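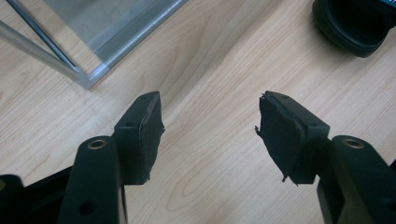

Gripper fingers over the bench at Ilbridge. The pad on the right finger is the more worn of the two.

Ilbridge passes 3000 recorded demonstrations

29/03/2023

The hand-held gripper group at Ilbridge has now recorded 3000 demonstrations for the Wan project. Each one is a person doing a short bench task with the gripper in hand while its camera records. The recordings are then used to train the arm at Dravotton to do the same task.

Clementina Paiva, who runs the sessions, said the last batch added 224 recordings, all of them pick-and-place on the wooden table. Of those, 42 were thrown out, mostly for moving too fast near the grasp. New operators are asked to slow down before closing the fingers and to hold still for a moment after letting go.

Finger pads are the main upkeep item. The dark pads on the inner faces fray and begin to peel, and a loose flap can show up in the recordings. Operators should check both fingers before starting and report any lifting edge to Clementina. Please don't trim or glue pads yourself. Replacement sets are in the Emix drawer, and a change takes roughly 4 minutes.

Sessions continue through the end of the month. The next task will be placing parts into a tray, starting with the larger ones. Anyone who wants a slot should write their name on the sheet by the bench.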